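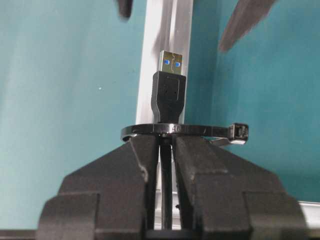 Figure 7.1 A USB plug held upright by its cable tie, with the cable running down between the gripper fingers.

Chapter 7
When the Grip Lies

I once spent most of a night in January looking for a fault that wasn't in the robot at all, at least not in any part of it I'd thought to check. The job was simple enough (famous last words!). A two-armed cell at Ruketti had to pick up a short USB cable, turn it round, hand it from one gripper to the other and push the plug into a test socket. It had done 835 of these without a murmur. Then it started bending plugs.

Not every time, mind you. That would have been a kindness. It would do a long run of good ones, then come down a hair to one side, catch the lip of the socket and keep pushing. My first guess was the camera, so I recalibrated the camera. My second guess was the arm, so I recalibrated that too, and drank a lot of bad coffee, and watched it mangle another connector at ten past three in the morning.

Kalliopi Stoyanova came in at six, looked at my pile of casualties and asked me what the fingers were holding. The cable, I said. She asked me to look again.

Go back to Figure 7.1 and do what I should have done. The loop of the cable tie is resting across the tops of the fingers, and the cable itself drops through a narrow gap between them. You can see background on both sides of it! The plug looks beautifully upright, and to the controller everything was fine: fingers nearly shut, height correct, carry on. But a plug sitting on a cable tie is free to lean the moment something pushes on it, and a socket pushes quite hard.

So why did the program think it had a firm hold? We had told it that a finger opening of less than 2 mm meant "part gripped". Nothing in the code asked whether the fingers were pressing on anything. Blagoje Mladenović, who had written that check for an older Prulitetti line with much fatter cables, was very decent about it and bought me breakfast.

This kind of fault has a name, and you'll meet it all through this chapter: a false grasp. The robot believes it is holding the part, the part stays roughly where it ought to be, and the trouble only shows up at a later step. We'll look first at what finger position can and can't tell you, then at force readings, and then at a gentle tug test, the cure we settled on at Ruketti. Section 7.4 deals with stopping safely when the test fails, and please don't skip it. Our cell had no force limit on the downward push, and I'd been reaching in to clear bent plugs with the arms still powered. I wince when I think of that now.

Before you read on, dig out the grip check from your own Chapter 5 program and keep it beside you. You'll be changing it.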